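4. Las firmas de ejemplares y la venta posterior del catálogo

4.1. Delimitación del material

En la sección anterior se describió cómo las librerías de tamaño medio programan sus actos con autores. Ahora nos ocupamos de una cuestión más estrecha, que es la relación entre la firma de ejemplares y la venta de los títulos anteriores del mismo autor. La bibliografía suele tratar la firma como un complemento de la presentación, y por ese motivo los datos de una y otra aparecen muchas veces mezclados. En nuestro caso hemos separado los dos tipos de acto siempre que el registro de la librería lo permitía.

El material procede de seis librerías que colaboran de manera regular con la distribuidora Posora. Todas ellas conservan un cuaderno de actos, en papel o en hoja de cálculo, donde se anotan el título presentado, la hora de comienzo, los ejemplares recibidos y los ejemplares devueltos. Los cuadernos no siguen un modelo común. Algunas libreras apuntan también el tiempo que el autor permanece en la mesa, y otras solamente si hubo lectura en voz alta antes de la firma. Kirsten Juhl unificó las categorías en una primera tabla, que después fue revisada por Hatem Slaoui con los albaranes de devolución.

Quedaron incluidos 132 actos. Excluimos las ferias al aire libre, los encuentros escolares y las firmas en las que participaban varios autores al mismo tiempo, porque en estas últimas resulta difícil atribuir una venta a la presencia de una persona determinada. También se dejaron fuera los actos celebrados en julio, mes en que dos de las librerías reducen su horario. 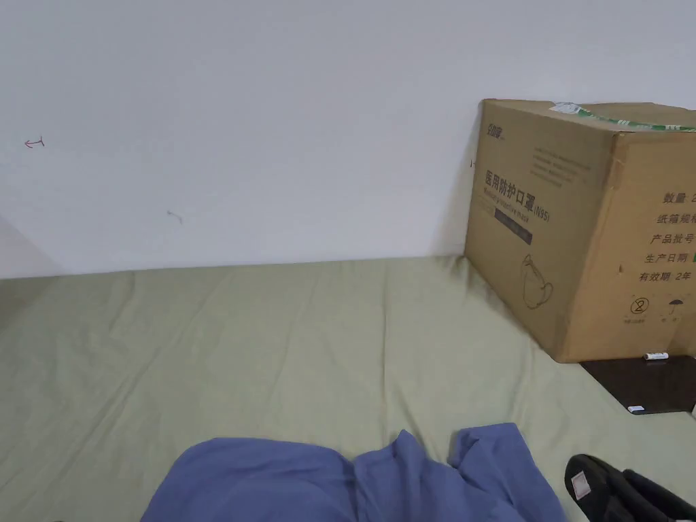 Conviene precisar qué entendemos por venta posterior. Se trata de los ejemplares de títulos anteriores del autor vendidos en la misma librería durante el periodo que va desde el acto hasta la siguiente devolución al distribuidor. Este periodo no es igual en todas las librerías, y reconocemos que la diferencia introduce cierto ruido en la comparación. Spyros Spanos propuso una corrección proporcional, pero su aplicación cambiaba muy poco el orden de los resultados y hemos preferido presentar los datos sin corregir.

4.2. Resultados

En los 132 actos se vendieron 2.376 ejemplares del título presentado, lo que da una media de 18 por acto. La media oculta una distribución muy desigual. Los autores que publican por primera vez dependen en gran medida de familiares y conocidos, y la venta se concentra en la primera parte del acto. En cambio, los autores de series – novela negra, fantasía juvenil, historieta – venden de un modo más repartido, y una parte de sus compradores entra en la librería sin saber que hay una firma.

Este segundo grupo de compradores es el que más nos interesa. De los 132 actos, en 108 se vendió por lo menos un ejemplar de un título anterior antes de la siguiente devolución. Las libreras entrevistadas lo explican por la colocación de la mesa. Cuando la mesa está cerca de la entrada, el visitante se encuentra con el autor antes de haber elegido sección, y la conversación empieza casi siempre por el libro expuesto y continúa por los otros. Cuando la mesa está al fondo, quienes llegan hasta ella son en su mayoría personas que ya tenían la intención de acudir.

Un caso que ilustra bien la diferencia es el de la librería Pacheco, que durante una reforma trasladó la mesa desde el fondo hasta el espacio contiguo a la caja. La venta del título presentado se mantuvo parecida, pero la de títulos anteriores aumentó de forma visible en los actos siguientes. No atribuimos todo el cambio a la mesa, ya que en el mismo periodo la librería empezó a pedir a la distribuidora los primeros volúmenes de cada serie y antes no los pedía.
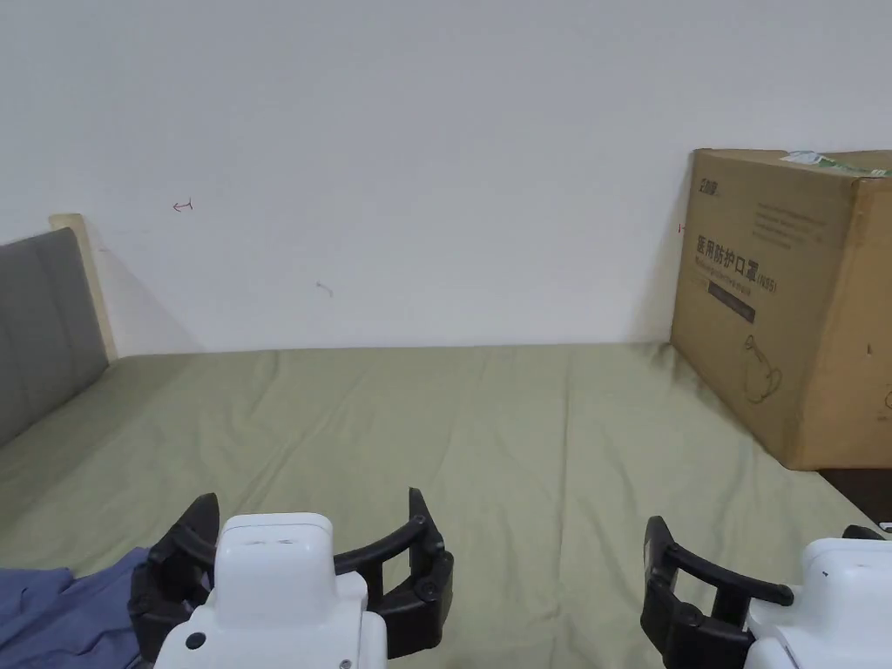
Figura 1. Cama con sábana verde y caja de cartón ondulado junto a la pared.

La disponibilidad de los primeros volúmenes merece un comentario aparte. En las series numeradas, el comprador ocasional pregunta con frecuencia si puede empezar por el libro que tiene en la mano. Si el primer volumen no está en la mesa, la venta suele perderse, aunque la librera ofrezca encargarlo. Lajos Sárközi, que se ocupó de las entrevistas, anotó que varias libreras consideran el encargo como una venta dudosa, porque el cliente desea llevarse el libro firmado y no quiere volver otro día sin el autor presente. En la editorial Folter han respondido a este problema con el envío de etiquetas firmadas, una solución que fue recibida con opiniones muy diversas. Para algunos lectores la etiqueta tiene el mismo valor; para otros es un objeto distinto, casi publicitario.

Observamos, además, que la duración de la firma influye menos de lo que esperábamos. Los actos largos no producen más venta posterior que los breves cuando el autor permanece sentado detrás de la mesa sin dirigirse al público. Esmaeil Nikzad clasificó las notas de los cuadernos según la actitud del autor, y aunque esta clasificación es necesariamente subjetiva, coincide bastante bien con las impresiones recogidas en las entrevistas.

4.3. Límites de la comparación

Los cuadernos fueron escritos para un uso interno y no para la investigación. Faltan datos de asistencia en muchos actos, y donde los hay no sabemos con qué criterio se tomaron. Tampoco disponemos de las ventas en línea de los mismos títulos, que podrían moverse por efecto del acto sin dejar huella en la librería. La plataforma Ernel ofrece a los autores un informe mensual, pero el informe no distingue por localidad y no era utilizable para nuestro propósito.
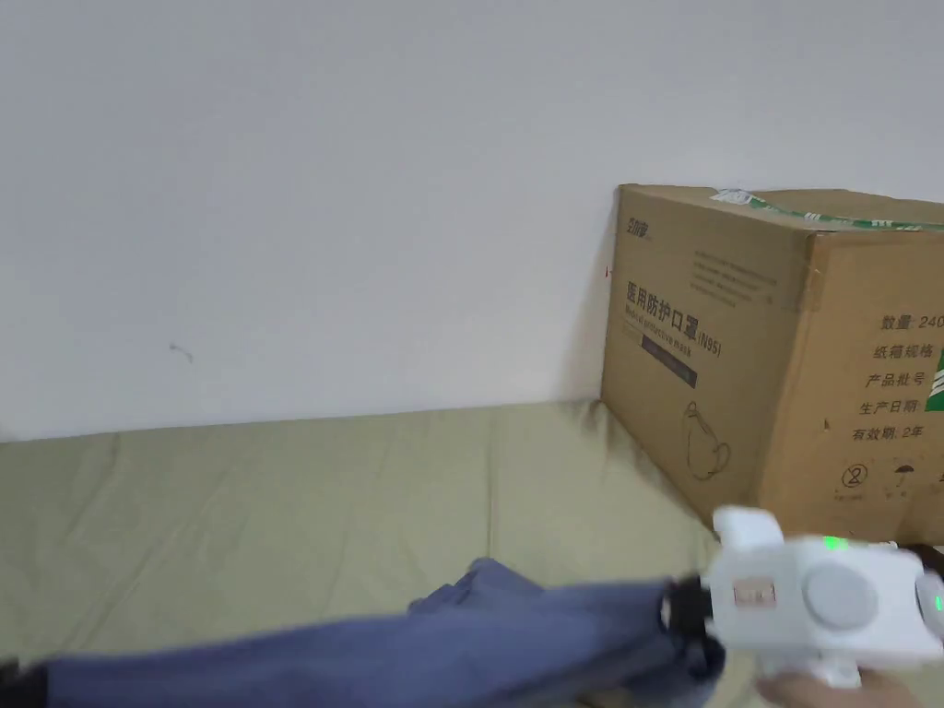 ¿Se debe pedir el catálogo completo de un autor antes de una firma?

Depende del tipo de obra. Para las series recomendamos tener en la mesa el título presentado y el primer volumen, y dejar los volúmenes intermedios en cantidad reducida. Para los autores de libros independientes basta normalmente con el título más reciente y otro que la librera conozca y pueda recomendar.

Una última limitación se refiere a las devoluciones. Los ejemplares firmados que quedan sin vender no siempre son aceptados por el distribuidor, y algunas librerías los conservan en un estante propio durante meses. Hemos contado estas ventas tardías solamente cuando el cuaderno indicaba la fecha de salida, de modo que la cifra de venta posterior es probablemente más baja que la real en las dos librerías que mantienen un estante de este tipo.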